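Mullik Household Words: notes for people who use the list

Version notes, Sunday, October 27, 2019
Prepared by Philomena Bonsu, with corrections by Kojo Aidoo

What is in this folder

Mullik is a word list. It collects the names that people give to ordinary things at home, mainly in the kitchen and the laundry, together with the place where the speaker grew up. We started it after a long disagreement in our reading group on whether a tea towel and a dishcloth are the same object. For me they are not the same. For Kojo they were, until he moved to Adelaide.

The list has 1000 entries in English. Each entry is one word as one person said it, so the same word can appear many times. Please do not remove the repeated ones, they are the purpose of the list.

Files

words.csv is the main list.
places.csv gives the towns and regions, with our short codes.
notes.txt has the longer remarks of speakers, when they allowed us to keep them.
old/ keeps the first version, before we changed the spelling rules. You do not need it.

Columns in words.csv

entry: a number, never used twice, also when an entry is deleted.
word: the word in small letters, except names.
meaning: a short explanation in our own words.
place: a code from places.csv. If the speaker lived in several towns before the age of 11, we take the longest stay.
colour_note: filled only when the colour is part of the name, as in "the blue plate" for a plate that is used for guests.
source: the code of the speaker. Real names are not stored.

Spelling

We follow Australian spelling in the meanings (colour, grey, organise). The word itself is written as the speaker prefers. If the speaker had no preference we took the form in the Kozłowski handbook, and if the handbook had nothing, we decided together by telephone.

How the words were collected

There were 20 evening conversations, mostly at the home of the speaker. We asked people to name things they could see and after that things they remembered from their grandparents. The second part always took longer. One speaker from Viletti gave us four words for a gravy boat and told us which aunt used which.

Known problems

Rural places are poorly covered. Nearly all speakers are older than us, so the newer words for containers and appliances are missing. In the first version, "saucer" and "side plate" were mixed in 11 entries. These are now repaired, but if you downloaded the list before this version please take it again.

The meaning of "good plates" is still open. Some speakers say it for any plates with a pattern, others only for a set which came from a wedding. We keep both.

Use

You may use the list for teaching, for study or for your own pleasure. Please name Mullik and write which version you used. We ask you not to try to find out who the speakers are.

Corrections

Send them to Kojo with the entry number in the subject line. We read them in one sitting each month, except December. Gorkier, our second list, about words for garden tools, is kept in its own folder and has its own rules, so please do not send garden words here. 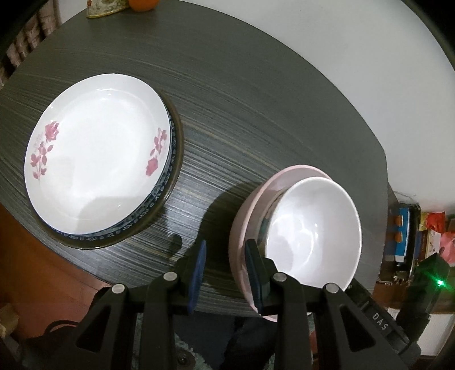 For plates we are still looking for regional words for the rim, and for the small plate that goes under a bowl of soup. If your family has one, write it the way you say it and add the town.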